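My March of doing nothing but fishing (in a game)

I said I'd give up Ustura once the winter season finished, and of course I've done no such thing. It's a cosy little island game where you mend a harbour, feed a goat called Tô and fish an awful lot.

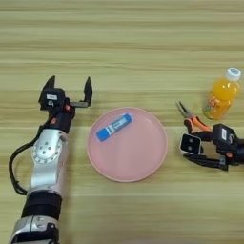 The new update added night fishing, and it has eaten my evenings whole. You row out past the lighthouse, hang up your lantern and wait for the float to dip. I play at a table of pale wood with the grain running across it in stripes, and after a long session I could swear those stripes start to ripple like the bay! Time for bed, usually. 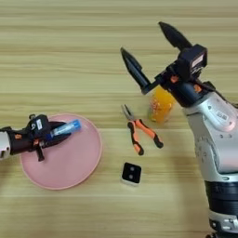 2 min read

My friend Lợi Thái got me into it, and he is miles ahead of me – his harbour has the upper pier and both boathouses, while mine still has a hole in the jetty. He told me to save 500 shells for the big net before buying anything pretty. I bought curtains.

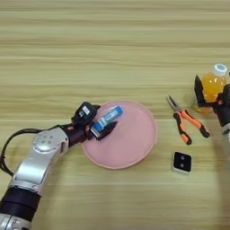 They are very nice curtains, mind you, and the goat seems to like them. But without the net I've been stuck on the same 36 sardines for the baker's quest, and she gets quite short with you if you turn up without them.

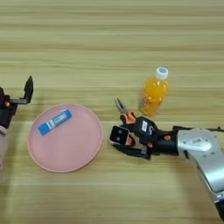
Getting to Sutley Rock

Go at low tide, with seven biscuits in your bag for the gulls, and keep the rocks on your left. I went the other way round and lost my best rod – so do save first.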